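### 3.2 Heat wraps and sleep

Participants in the Grosby arm used a heat wrap on the lower back for 70 minutes before going to bed. Those in the Brendo arm were given the same wrap with the heating element switched off. Of the 403 adults enrolled, 80 dropped out before the second visit, most of them over the length of the sleep diary.

Pain on waking was scored each morning from 0 to 10. Scores fell in both arms during the first week – a pattern also seen in our Lurkberg pilot – and the gap between the arms opened only later. Missing entries were left blank and were not filled in from nearby days.

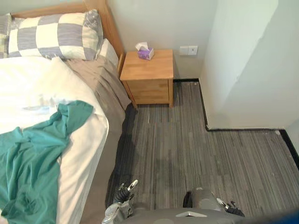 **Figure 3.** Bed with pillows and a white duvet.

Time to fall asleep did not differ between arms. Participants who already slept well reported little change in either measure, and we return to this group in the next section.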